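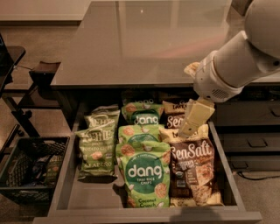 Snack drawer task, gripper at the rear Sea Salt bag.

Paid participants wanted: household and shop chores study

Nuneo is looking for adults to do everyday chores alongside our robot arm and tell us where it falls short. We want to know which jobs a machine can take over now and which still need a person.

You will stock and empty a drawer of chip bags, fold towels, face a store shelf and clear a table. You do each chore by hand first, then watch the arm try it and score the result on a short form. Bags are a known weak spot. They crumple, and the ones at the back are hard to reach.

Sessions last 2 hours and run through August, with start times at 9 a.m. and 4 p.m. Each person comes in for four sessions. Pay is $217 for the full set, sent after the last one.

You must be 18 or older and able to stand for most of a session. Experience in retail, cleaning or home care is welcome but not required. People who work in robotics are not eligible.

To apply, write to Leire Pacheco at the Nuneo front office with your name, the hours you are free and any past work in stores or homes. Questions about access or parking go to Reijo Karppinen.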